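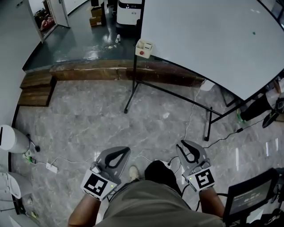
1/ The Prillden dam failed in March, before dawn, and most of what gets repeated each anniversary comes from one newspaper column written four days later. I've spent the winter with the company papers and the inquest transcript. Notes follow, mostly on dates, drawings and who signed what.

2/ Terminology first. Locals call it the dam. It was a tailings impoundment: a ring of coarse waste rock holding back fine slurry from the Funden mill. Water dams and tailings dams fail differently and the memorial plaque confuses the two.

3/ The starter wall was built to a proper drawing. The drawing survives, with a toe drain, a filter layer and a stated slope. The later raises were done upstream, meaning each new lift sat partly on the slurry already placed. Cheap, common at the time, and sensitive to how fast you go.

4/ How fast did they go? The annual returns to the mines inspector give one lift a year. The pay sheets show labour charged to "wall" in every month but two. Both can't be right. I trust the pay sheets, as men complained when those were wrong.

5/ The death toll. The plaque says 31. The inquest names 31. The parish register at Ustska has four burials in the same fortnight with "Prillden" in the margin and no matching inquest entry. They were boarders at a house below the rail siding, and none was on the company books.

6/ I'm not proposing a new total. A margin note isn't a cause of death. But the figure on the plaque is a count of bodies put before the coroner, and it should be described that way when it gets read aloud.

7/ The column. It says 500 people were "driven from their beds". The relief ledger lists households and not heads, and the ledger stops partway down a page. I can't get to 500 from it, or rule it out. Every book since has used the number without a source.

8/ The whistle. Popular accounts say the mill whistle gave warning. Two witnesses at the inquest heard it. Both lived uphill. The boilerman said he blew it for shift change at the usual time, and was not asked a follow-up question. The coroner moved on to the state of the road.

9/ Geum-ok Um's article is the best technical treatment and I'd send anyone there first. She re-plotted the survey levels and found the pond standing against the crest on the north side, where the drawings call for a wide beach of sand. No beach means a high water table in the wall. The rest is soil mechanics.

10/ Where I differ with her: she puts the loss of the beach down to a blocked decant. The decant log has entries for that whole season in one hand, with the valve recorded as open. I think the discharge pipe had been moved, and the slurry was going in from the wrong end. The pipe requisition supports this: 700 feet, delivered to the north bench the previous autumn.

11/ Her reply, by letter, was that a requisition shows pipe was delivered and says nothing on whether it was laid. Fair. I haven't found a record of it being laid.

12/ The Son report. People cite it as the suppressed document. I've read the carbon copy. It's a short letter from a consulting engineer, mostly on pump wear, with one paragraph recommending that raising be paused until the north side "has been given time to drain". It was received, stamped and filed. I found no reply.

13/ It was never suppressed, as far as I can tell. It was listed in the exhibits at the inquest and nobody read it into the record. The jury's rider recommends better lighting on the wall.

14/ No charges were laid. The company was wound up two years on and the licence passed to a neighbour, who reprocessed part of the spill for zinc. That included ground where searchers had stopped work. I've not seen this mentioned in any of the commemorative booklets. It's in the assay book under "Prillden flat".

15/ On the anniversary itself. The service is held at the upper cemetery, where the company paid for the plots. The boarders are at Ustska, on the other side of the river, in unmarked ground by the fence. The two haven't ever shared a program, so far as the programs I've seen go.

16/ Sources for those asking: inquest transcript (complete, poor microfilm), pay sheets (one quarter missing), relief ledger (partial), decant log, requisition book, Son letter (carbon only). The original drawings are too brittle to unroll past the second sheet.

17/ Still looking for the missing quarter of the pay sheets and any photograph of the north bench taken before the failure. Family albums welcome. A scan with the back of the print included is more use to me than a clean crop.

18/ Correction to 4: every month but three. I'd skipped a torn page.

Recent threads
Reading a mine inspector's annual return
Funden mill: a list of managers, with gaps
What coroners' riders asked for and what was built
Ustska parish register, notes on the margins
Upstream raising, a short glossary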